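Can a Robot Do the Repair Bench Yet?
Project report, Driss El Fassi and Haris Minhas
2025-03-13

We picked computer repair as our chore because everyone says it is next. Swap a drive, seat some memory, close the lid. Driss thought it would be a fair test. Haris thought it would be a short report.

The first problem is the cables. A person pushes them aside without looking. For a machine, every one is a soft thing that moves when you touch something else.

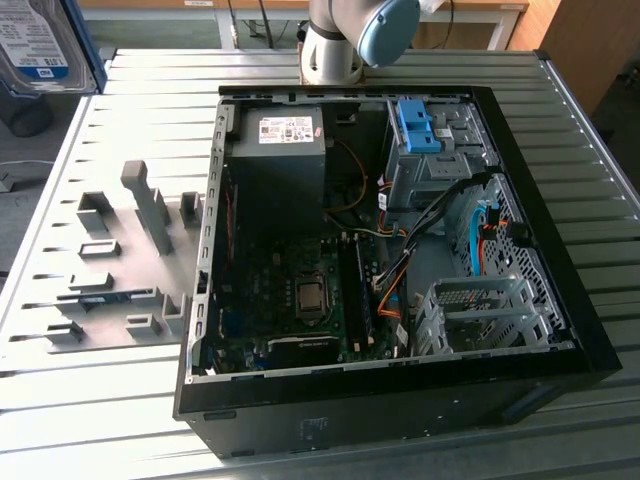
Figure 1. Desktop tower on its side, panel off, parts holders to the left.

Look at how much help the machine gets before it starts. The case is already open and lying flat, and there are holders beside it. A customer at the Rizvi repair counter in Clerniton hands over a dusty tower with a stripped screw. We would call Figure 1 half the job, done by people.

We also read the Wora sales brochure, which promises 1000 repairs between services. It does not say what counts as a repair. 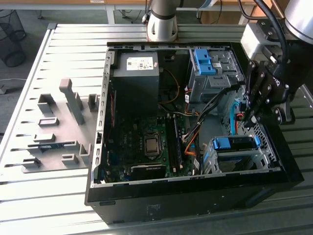
Figure 2. Gripper reaching into the open case.

Fingers are better than a plain clamp, we admit. But a drive latch needs a squeeze and a pull together, and we are not convinced. Haris timed himself taking out a drive: 19 seconds, one hand, talking.

Our answer for now is no, not without a person next to it. We will try the memory swap in May.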